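Subject: Re: [flavstead-allotments] What to do with a glut of greens (and keeping fruit)

Vlasta Petek wrote:

> Hello all, two questions from plot 10. First, does anyone else find that bok choy goes limp within a day of picking? I cut far too much in May and half of it ended up on the compost. Second, my daughter says I should stop keeping apples and oranges in the same bowl. Is she right, or is this something off the internet?
>
> Vlasta

Hi Vlasta,

Your daughter's right about the apples, I'm afraid! They give off ethylene as they ripen and it hurries everything else along. Oranges don't mind it too much, but greens hate it, they go yellow in no time. So if your bok choy was sitting anywhere near the fruit bowl, there's your culprit (or one of them).

What I do with the greens is pull the heads apart, give the leaves a good swish in the sink, shake them and pile them back up on a plate with the stalks all going the same way. Then into the fridge with a damp tea towel over the lot. I get four or five days out of them like that, sometimes a week if I picked early, before the sun got to them. The Makthorpe lot swear by standing the whole head in a jug of water but I've never had the fridge shelf for it.
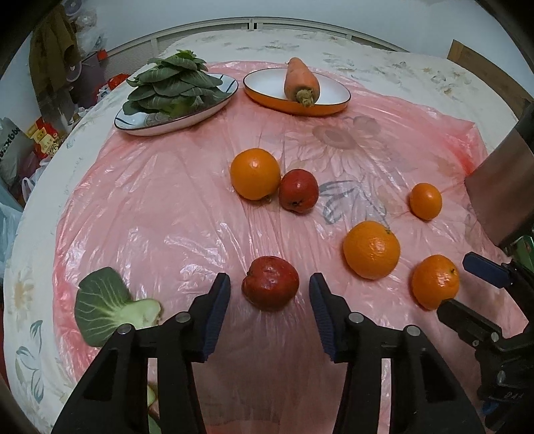

*Sorting day on the kitchen table: bok choy on the oval plate at the back, one carrot, and the fruit still to be put away.*

The plastic sheet over the tablecloth is the best thing I own for this job, by the way. Mud, drips, the odd slug, it all wipes straight off and the flowery cloth stays decent for visitors.

Carrots: take most of the top off as soon as they're in the house, the leaves pull the water out of the root. I leave a little green stub so there's something to hold when I'm scrubbing.

If you've still got too much, blanch it for 2 minutes, squeeze it hard and freeze it in handfuls. Lovely in soup. I did around 700 grams last time and it went down to almost nothing, so don't worry about the space.

Are you sowing again? I've got half a packet of seed going spare if you want it, just shout.

Mio Onishi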